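Javham transfer

Javham transfer is a way of teaching robot arms to do table chores from recordings made by people holding the grippers themselves. I worked on it for a good while, so take this entry as coming from somebody who likes the thing (the Rirkia wiki lets contributors write in first person, and I'm going to enjoy that).

Background

The usual way to teach an arm is to drive it remotely, and wow, is that slow. You sit there nudging a joystick while a two-ton-feeling machine thinks about whether to pick up a cup. With hand-held grippers you skip the arm completely. You squeeze, you lift, you put the thing down, and a camera on the tool records what the fingers were doing. Later, the same kind of fingers go on an arm and a trained policy tries to do the job by itself.

The name comes from Javham, the lab where the first version was put together. The Pritia group later rewrote most of the training code, which is why you'll see "Pritia-style" in some of the older notes. Same method, tidier code!

How it works

A person runs through a task with a gripper in each hand, or just one if the job is simple. Each run is cut into short pieces, and every piece gets matched to a goal, such as "spoon on saucer." The model sees only the view from the tool plus how wide the fingers are open. It never gets a map of the table. I fought against that choice for months and I was wrong, because the maps were always a little bit off and the policy trusted them far too much.

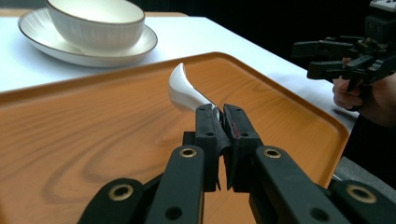
Dishes became our favorite test pretty early on. Glazed china is slippery, it's shiny enough to confuse a depth estimate, and a soup spoon has that short fat handle that wants to roll the moment you grab it off center. We added what we call the settle step for exactly this: after the fingers close, the policy waits 2 camera ticks and checks whether the object shifted before it lifts. It sounds like nothing, but it made the biggest difference of anything we tried.

Results

In the spoon test, the version with the settle step finished 28 of its tries before we had to stop for the first drop. Without it, we got to seven. Bowls were less exciting, with both versions doing fine, and stacked saucers were bad for everyone (the fingers can't get under the rim, and more data didn't help).

The Yoon variant

Yoon is a spin-off that trains on both hands together, so that one gripper can steady a dish while the other works. It needs roughly five times as much recording, and it's picky about timing between the two tools. I still prefer plain Javham for anything one hand can do, though the Yoon people would argue with me, and they do, mostly on the talk page.

Known problems

Dark backgrounds make it harder to track dark fingers. Tablecloths bunch up. Policies trained on one set of finger pads get noticeably worse when the pads are swapped for softer ones, and retraining from scratch has worked better for us than fine-tuning, at least as of September.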